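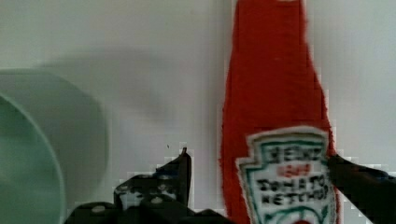
図1 ケチャップ瓶をかたどった布製品風の造形物。台形に近いラベルに「HEINZ」の文字がある。

## 第8回 非ニュートン流体とレオロジーの基礎

配布資料。前回の粘度測定の続き。式番号は本資料内の通し番号とする。演習は末尾にまとめた。

### 1. 用語の確認

流体にせん断を加えたとき、せん断応力 τ とせん断速度 γ̇ の比を粘度 η と呼ぶ。

η = τ / γ̇ (1)

η が γ̇ によらず一定である流体をニュートン流体という。水、グリセリン、希薄な糖液、多くの低分子有機溶媒がこれに含まれる。温度と圧力には依存するため、「一定」という語はせん断速度に対する意味に限って用いる。

η が γ̇ に依存する流体は非ニュートン流体と総称される。この場合、式(1)で定義される値は見かけ粘度であり、測定時の γ̇ を併記しなければ意味をもたない。実験報告書で「粘度は 722 mPa·s であった」とだけ書いたものは再提出とする。回転数、治具の種類、温度、測定開始からの経過時間を添えること。

### 2. 流動曲線の分類

横軸に γ̇、縦軸に τ をとった図を流動曲線と呼ぶ。形状により以下のように分ける。

| 分類 | 流動曲線の特徴 | 代表例 |
|---|---|---|
| ニュートン流体 | 原点を通る直線 | 水、食用油 |
| 擬塑性流体 | 原点を通り、上に凸 | 高分子溶液、希薄なガム類溶液 |
| ダイラタント流体 | 原点を通り、下に凸 | 高濃度の片栗粉懸濁液 |
| ビンガム流体 | 切片をもつ直線 | 一部の泥水、練り歯磨き(近似) |
| ハーシェル・バルクレー流体 | 切片をもつ曲線 | ケチャップ、マヨネーズ |

分類は材料固有の札ではない。同じ試料でも、低せん断域ではニュートン的、中間域では擬塑性的にふるまい、高せん断域で再び一定値に近づくことがある。低い側の一定値をゼロせん断粘度 η₀、高い側を無限せん断粘度 η∞ と書く。

### 3. 構成式

#### 3.1 べき乗則モデル

τ = K γ̇ⁿ (2)

K は粘稠度係数、n は流動性指数である。n = 1 のとき K は粘度に一致する。n < 1 で擬塑性、n > 1 でダイラタントとなる。K の単位は Pa·sⁿ であり、n の異なる試料どうしで K の大小を直接比較しても物理的な意味は乏しい。

両辺の対数をとると

log τ = log K + n log γ̇ (3)

となり、両対数グラフの傾きから n が求まる。直線に乗る範囲だけを回帰に用いること。範囲を明示しない回帰結果は採点対象外とする。

#### 3.2 ビンガムモデル

τ = τ_y + η_p γ̇ (τ > τ_y) (4)

τ_y は降伏応力、η_p は塑性粘度である。τ ≤ τ_y では γ̇ = 0 とする。

#### 3.3 ハーシェル・バルクレーモデル

τ = τ_y + K γ̇ⁿ (τ > τ_y) (5)

式(2)と式(4)を特別な場合として含む。パラメータが三つあるため、測定点が少ないと τ_y と n の間に強い相関が生じる。τ_y を別の方法で決めておき、残りの二つを回帰するのが無難である。

#### 3.4 カッソンモデル

√τ = √τ_c + √(η_c γ̇) (6)

チョコレートの評価で長く使われてきた。√τ を √γ̇ に対して描くと直線になる。

### 4. 降伏応力

静置した試料が自重で流れ出さず、ある大きさの応力を超えてはじめて流れる現象を降伏と呼ぶ。容器を傾けても出てこないソースが、振ると急に流れ出すのはこの典型である。

厚さ h、密度 ρ の層が、傾斜角 θ の平板に載っている場合を考える。底面に働くせん断応力は

τ_w = ρ g h sin θ (7)

である。τ_w が τ_y を下回る限り、層は流れない。流れ出す限界の角度を θ_c とすれば

τ_y = ρ g h sin θ_c (8)

となり、簡易な測定法として利用できる。ただし試料と平板の間のすべりは考慮していない。すべりが起きると τ_y を過小評価する。

降伏応力が真に存在するか、長時間の観測では極めて遅い流れとして現れるにすぎないか、という議論がある。本講義では立ち入らず、観測時間の範囲で定義される実用量として扱う。

### 5. 時間依存性

一定の γ̇ を加え続けたときに見かけ粘度が時間とともに低下し、静置により回復する性質をチキソトロピーという。擬塑性とは区別する。擬塑性は γ̇ に対する依存性であり、チキソトロピーは時間に対する依存性である。両者は共存しうる。

トマト系の試料では、細胞壁断片やペクチンがつくる網目構造がせん断により壊れ、静置中に一部が再形成されると説明される。回復が完全でない場合もあるため、同一試料の繰り返し測定は原則として行わない。

γ̇ を連続的に上昇させ、続いて下降させると、往路と復路の流動曲線が一致せずループを描く。面積は構造破壊の程度の目安になるが、掃引速度に依存するため、条件の異なる測定どうしを比べてはならない。

### 6. 測定上の注意

- **治具の選択** 粒子を含む試料に円すい平板を用いると、中心部の間隙に粒子が噛み込む。平行平板か同軸円筒を用いる。
- **壁面すべり** 平滑な治具では壁近傍に離漿層ができやすい。溝付き治具またはベーンを用いる。
- **前履歴** 試料を載せた時点で構造は乱れている。予備せん断の後、静置時間をそろえる。
- **温度** 恒温槽の表示値と試料温度は一致しないことがある。

実習の標準条件は、予備せん断 100 s⁻¹、上限せん断速度 500 s⁻¹ とする。

### 7. 実習用試料

試料は Lemoser、Tesau、Delach の三種とする。いずれも粘度調整用の基材で、濃度は当日指示する。解析用の表計算シートは Lauritsen のひな形を用い、列の順序を変えないこと。担当は Heiðrún Frandsen。報告書の様式に関する質問も同氏宛とする。

### 8. 演習

**演習1** K = 8 Pa·sⁿ、n = 0.5 のべき乗則流体について、γ̇ = 100 s⁻¹ における見かけ粘度を求めよ。

略解:式(1)と式(2)より η = K γ̇ⁿ⁻¹。したがって η = 8 × 100⁻⁰·⁵ = 0.8 Pa·s。

**演習2** 演習1の流体について、見かけ粘度が半分になるせん断速度を求めよ。

略解:η は γ̇ の −0.5 乗に比例する。η を 1/2 にするには γ̇ を 4 倍にする。答えは 400 s⁻¹。

**演習3** 半径 R、長さ L の円管に、両端の圧力差 ΔP でビンガム流体を流す。管中心付近に生じる栓流部の半径 r_p を導け。

略解:半径 r におけるせん断応力は τ = ΔP r / 2L。これが τ_y に等しくなる位置が境界であるから、r_p = 2L τ_y / ΔP。r_p ≥ R のとき流れは生じない。

**演習4** 式(8)による測定で、試料層の厚さを二倍にしたとき sin θ_c はどう変わるか。すべりがある場合に予想されるずれの向きも述べよ。(略解なし。次回提出)

### 記号表

| 記号 | 意味 | 単位 |
|---|---|---|
| τ | せん断応力 | Pa |
| γ̇ | せん断速度 | s⁻¹ |
| η | 粘度、見かけ粘度 | Pa·s |
| τ_y | 降伏応力 | Pa |
| η_p | 塑性粘度 | Pa·s |
| K | 粘稠度係数 | Pa·sⁿ |
| n | 流動性指数 | 無次元 |
| τ_c | カッソン降伏応力 | Pa |
| η_c | カッソン粘度 | Pa·s |

2020年6月4日改訂。式(5)の適用範囲を追記、演習2を差し替え。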